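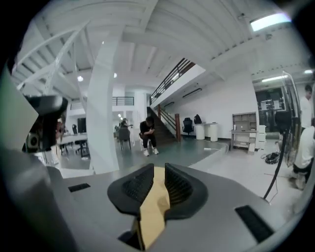

Subject: Re: [ivgate-verse] December prompt: does it have to rhyme

On the December thread, a member wrote:

> I have been trying to write a villanelle for the winter prompt
> and I am stuck at the second stanza. My two repeating lines
> looked fine on their own. By the fourth time round they sound
> like somebody asking where the car keys are. Does the prompt
> really call for a strict form, or can we bend it? Also, is the
> limit still 30 lines? The Pathak page says one thing and the
> welcome message says another.

The limit is 30 lines. The welcome message is right and the Pathak page is old. I've asked for it to be fixed, and you can guess how that went.

As for bending it, please do. I've been on this list long enough to see every form we've got come back with a limb missing, and most of them were better for it. The best villanelle we ever ran in the Ivgate sheet changed one of its refrains every single time it came up. A purist wrote in to complain, at greater length than the poem.

The car keys problem is real, though, and I've had it myself. What usually helps me is making the refrain duller. A grand line wears out by the second helping. "The snow came down on Bovon Street all night" can come back as often as it likes and it won't embarrass you, while anything with "eternal" in it is going to want a lie-down. You can also cheat with punctuation. Put a question mark on the third one, or run it into the next line so it's halfway gone before the reader spots it.

If none of that works, pull out your two best stanzas and call it a short poem. I did this last winter with a sestina I'd spent a month on. It is now eight lines and people are much nicer to me about it.

On the other question that came up, yes, we're reading aloud at the Raveo again, 7:30 start. Two minutes each. I will have the kitchen timer, and I remember who went to nine. If your poem needs a paragraph of explanation before it begins, the explanation comes out of your two minutes.

Send drafts in the body of the message, please. Attachments get stripped, and then we all get a blank email titled "Grief," which was moving the first time.

I haven't started mine. I have a title and a strong feeling about the word "frost."

R.

--
ivgate-verse mailing list
To leave, send a message with "unsubscribe" in the subject line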